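Ticket 995 - Dell tower, no POST, drive not detected
Queue: Sornum bench
Opened by: Renata Barrientos
Status: open

Symptom: fans spin, no video, no beep. Power button stays amber. The machine was in daily use at the Skikia front desk until September. User reports two unexpected shutdowns before the fault.

09:40 - Checked wall power and swapped the power cord. No change.
09:55 - Side panel off, tower on its side. Socket retention frame lifted. SATA cable and yellow power leads left in the case.
10:10 - Drive bay. WD Blue, 1.0TB, in the blue caddy with the side latch. The label is legible, so the capacity can go on the asset sheet.
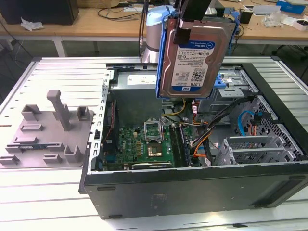
WD Blue 1.0TB in its caddy, over the open case.

10:25 - Drive tested in the Clanik dock. Spins up, SMART passes, 174 reallocated sectors. Cloned before further use. The drive does not explain the missing video.
11:05 - Memory removed. Still no beep code with all slots empty, which points to the board or the CPU.
11:20 - Socket empty, lever open. Contacts to be checked under magnification for bent pins before any processor is seated. Allow around 15 minutes.
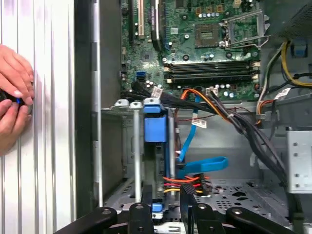

Macarena Urrutia: Check the CPU power lead before you blame the socket. I had the same amber light on another tower of this type and the plug was not fully seated. Also reset CMOS with the battery out.

11:50 - Noted. Will reseat the lead and pull the battery, then retest with one memory module. Replacement board on hold until then.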